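Review: the Trunari 1:350 light cruiser Cleltham

I've been building warships since I was a kid, and I don't get worked up about a new box very often. This one had me up past midnight on a Saturday with the instructions spread across the bed.

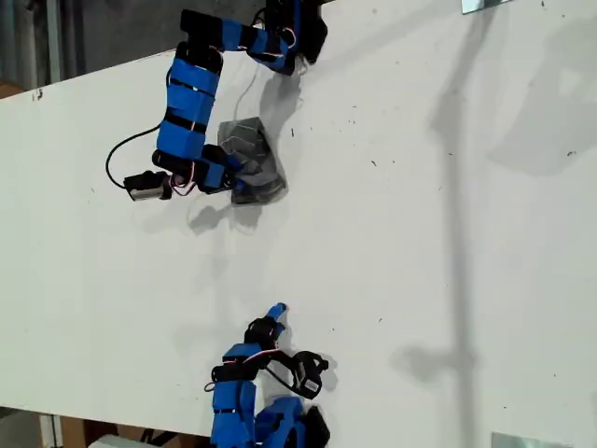 What you get

Cleltham is a made-up ship, and I know that will put some of you off. Trunari's designers drew her as a 1930s treaty cruiser for an imaginary navy, with 6-inch guns in triple turrets, a catapult amidships and a tall, slightly top-heavy bridge. If you know your naval limitation treaties you'll have fun spotting the compromises. The belt armor is thin, the torpedo tubes look squeezed in at the last minute, and there's a paragraph in the booklet explaining which weights were quietly left off the official displacement. Whoever wrote that has read a lot of real design histories!

The box holds 875 parts on gray sprues, plus 2 frets of photo-etched brass and a length of turned metal for the masts. The hull comes split at the waterline, so you can build her full depth or sitting in a sea base. I went full depth. The lower hull shape is lovely, with proper bilge keels and separate shafts.

The build

The hull halves went together with hardly any filler, just a smear near the stern where the deck meets the transom. I'd still suggest taping everything up dry first and letting the glue sit overnight, as the plastic is a bit softer than what Tak uses in its kits.

The turrets are the best part. Each barrel is separate, with a molded blast bag, and you can set them at different elevations if you leave the pins unglued. I spent a whole evening doing nothing but turrets and loved every minute of it.

The bridge is fussier. Step 14 has you close up the wheelhouse before the rangefinder support goes in, and I'd swap those two around. The support has a tab that needs to be pushed up from underneath, and once the deck is on you're fishing for it with tweezers (ask me how I know). Sang-wook Kang on the club forum had the same trouble and ended up cutting the tab off completely, and his looks fine.

The railings are very fine and bend if you look at them wrong. I used the Imar brass set on my last cruiser, which is thicker and easier to handle, but side by side the Trunari rail looks much closer to scale. Buy a decent folding tool.

Paint and markings

No decals to speak of beyond a ship's name, draft marks and a set of flags. The color guide gives a pale overall gray with a wood deck, and a darker wartime scheme with two-tone panels. I went pale gray, then put a thin brown wash over the planking, and the deck detail really popped. The scribing is crisp without being too deep.

Time and verdict

I logged about 60 hours from first cut to final matt coat, and I'm slow with brass. Someone happy to skip the railings could knock a good chunk off that.

Gripes: step 14, a booklet printed too small, and no spare anchors (I lost one in the carpet - still haven't found it). Everything else I'd happily do again, and I'm already thinking about a second one at the waterline in the wartime colors.

Four and a half out of five. If Trunari does a destroyer to go with her, I'm first in line.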